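Ten overs a side is plenty of cricket for a weeknight, and I wish our league would stop treating it like a starter course. I've played for Andance going on 9 seasons now, mostly batting at number eight and fielding wherever the ball isn't, and the short games are the ones I drive home grinning from.
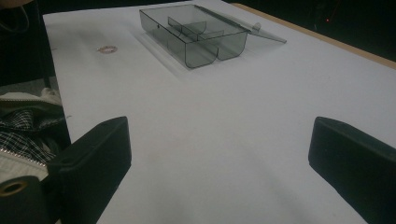
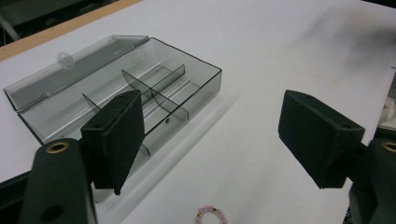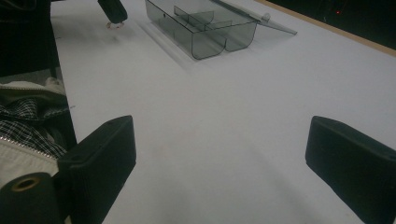
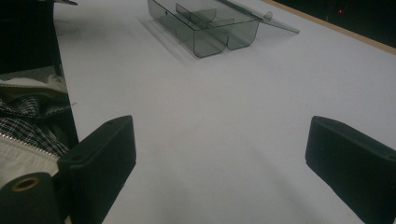
Osel sees it differently, and one of their players told me over the boundary rope that a ten-over match is a coin toss with pads on, that the better side needs time to show it's better. Fair enough! I've lost to worse teams than ours (there are a couple) and it stings. But I've also sat through long games against Sikora where we were 2 down for next to nothing and everyone knew how the afternoon would go, and then we all stood there for hours while it went.

The short game gives my kind of player something to do. You come in with 10 needed and you swing – maybe you miss, maybe it flies over the sheds at Handivow and someone has to climb the fence for the ball. Either way you were in it.

What I'd like is simple. Keep the long games for the weekend, play the ten-over ones in the evening from April on, and give them a proper table with points that count. Right now they're listed as friendlies, so half the teams turn up short and borrow our fielders. I've fielded for the opposition 2 times already, and I dropped a catch for them too.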